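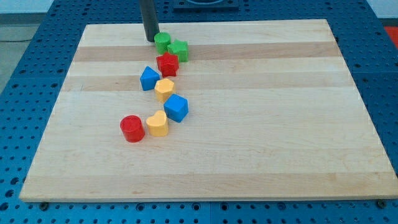
Get Involved > Clubs & Student Projects

Wanted: new members for the Block Table team, fall season

We are looking for people to join the robotics club's Block Table project this fall, and if you have ever walked past our door, slowed down, and then kept going because you figured you had to be an engineering major to come in, please consider this your invitation. You don't! Last year our team included a music student, two people from nursing and somebody who had signed up thinking we were the board game club (she stayed, and she now runs our Thursday sessions better than any of us ever did).

The project itself is easy to describe and surprisingly hard to do. We have one robot arm, one wooden board and a set of shape-sorter blocks of the kind you may have chewed on as a toddler: stars, a cube, cylinders, a heart and so on, in red, green, blue and yellow. We write programs that ask the arm to move those blocks around. Sometimes we want it to sort by color, sometimes we want it to nudge a line of blocks into a different line of blocks, and sometimes we just want it to touch the green cylinder without shoving the green star out of the way. A person does any of these without thinking. The arm needs a good deal of help from us, and giving it that help is the fun of the whole thing, at least for those of us who keep coming back.

In October we take our work to the Ternia student meet, where each team gets the same set of tasks and a short time at the table to try them. Some of the tasks are published ahead of time and some are handed out on the day. We have gone twice now. The first time, we spent most of our slot looking for a missing cable. The second time we finished 3 of the tasks and came home very pleased with ourselves, and this year we would like to finish all 4. We would also like to stop for pancakes on the way back, which has become a tradition and is taken as seriously as anything else on the schedule.

Here is who we need.

Two programmers. Our code is in Python, and it is messy in the way that code gets when a lot of friendly people have worked on it late in the evening. If you have taken one intro class, or taught yourself from videos, you will be able to follow it with somebody sitting next to you, and somebody will be sitting next to you. You would be working mostly on the part we call Onon, the little planner that decides which block to go for first and which way to come at it. It has opinions, and not all of them are good ones.

A table lead. This is the person who sets up the blocks before every run, writes down what the starting layout was, and makes sure we put it back the same way when we want to try again. It sounds small. It is probably the job that did the most for us last season, and it suits anyone who likes a tidy notebook. No coding at all, unless you get curious and want to try it, in which case we will be delighted.

A vision person, or someone who would like to become one. Our color detection works nicely in the afternoon and much less nicely after dark, when yellow starts to drift toward other things. We have a stack of saved pictures to learn from and a few ideas nobody has had time to try. If you have played with photography you may have more of a head start than you think.

Somebody to keep our log and write the team report. The meet asks for a short written report with photos, and we have always left it to the last weekend, and it has always shown. If you enjoy explaining things to people who weren't in the room, we would love to have you from the first week on.

We meet in the Aaltonen building, in the lab at the end of the ground floor hallway, for 2 sessions a week. Each one is an evening session, and we wrap up in time for the last bus. We ask everybody to come to one of them regularly and to both in the last stretch before the meet. If you have a job, or kids, or a heavy lab course, tell us and we'll work something out; most of us are juggling something or other. This isn't a paid position, but there's no membership fee either, and travel to the meet is covered by the club along with your meals that day.

You'll get a short safety walk-through on your first evening, before you run the arm yourself. It covers where the stop button is, where to stand, what to do with long sleeves and loose hair, and how to say "moving" loudly enough that the person reaching for a block hears you. After that you'll be paired with a returning member for your first few weeks, and you can ask them anything, including the questions you think you should already know the answer to. We have all asked them.

If you want to see what it's like before you sign up, come to the open evening in the lab. We'll have the arm running, and you can try driving it by hand with the Zerico controller, which most people find harder than they expected and then don't want to give back. Bring a friend. Bring a sandwich too if you're coming straight from class, but please eat it in the hallway.

To apply, send a note to Elin Rosser, our team coordinator, through the club's page or drop it in the club mailbox by the front desk of the Aaltonen building. A few sentences is plenty. Tell us your name, what you're studying, which of the roles caught your eye (or that you have no idea, that's fine too), which evenings you are usually free, and one thing you have made, fixed or taken apart. It can be a bicycle or a sweater or a birthday cake. We are not asking for a resume or grades, and Elin reads every note herself and writes back to all of them, though it may take her a few days once classes get going.

Notes that reach us by 07/09/2025 will be read first, and we'll keep reading after that until the spots are filled. If you miss out this time, ask to be put on the list for spring, when we start over with a new set of tasks and usually need a couple more pairs of hands.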